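Learning to Cook Rice in January

Apr 3, 2022

I grew up in a house where rice came out of an orange box and was ready before you'd found the forks, so please go easy on me when I say that I was a grown adult with a mortgage before I ever rinsed a grain of it. My neighbor Kianoush Golestani found this out over the fence in January and looked at me with such kindness that I still blush thinking about it.

He had me over that same evening. His mother's family, the Safavis, cooked for big crowds, and he learned by standing on a stool at his grandmother's elbow (she'd let him stir but never, ever lift the lid). He can't give you a recipe to save his life. Everything is "until it looks right" or "enough, you'll see." I went home with a full stomach and a page of notes I couldn't read.
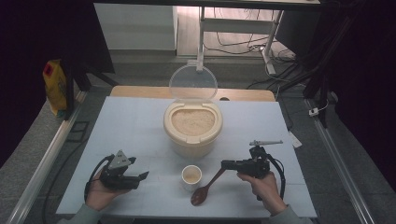 So I spent the rest of the winter practicing, and oh, the rice we ate! Gluey rice, crunchy rice, rice with a scorched bottom that I tried to pass off as the crispy kind you make on purpose. My husband was a very good sport and only once asked if we might have potatoes. What finally helped was soaking it for 30 minutes in salted water and then leaving the pot alone, and leaving things alone has never been my strong suit. I'm a lid lifter. I come from a long line of lid lifters.

I also had to stop changing everything at once. For a few weeks I'd use a different pot, a different rice and a different burner all in the same night, and then wonder why I couldn't figure out what went wrong. These days I stick with basmati and the heavy pot that was my aunt's, and I measure with the same cup every time. Kianoush thinks the measuring is very funny. He uses his knuckle. 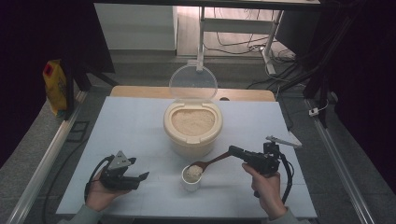 The crispy bottom is still a work in progress. I can get it golden on one side, and the other side stays pale no matter how I turn the pot, which makes me think our stove isn't level (a whole other post, and one my husband is not looking forward to). Kianoush puts a dish towel under the lid to catch the steam, and I've started doing the same, with the corners tied up on top so they stay well clear of the flame.

We're having his family over next weekend and I've promised to make the rice, a big pot of it, with dill and lima beans. I've already bought the dill, much too early, and it's standing in a jar in the fridge door next to the mustard.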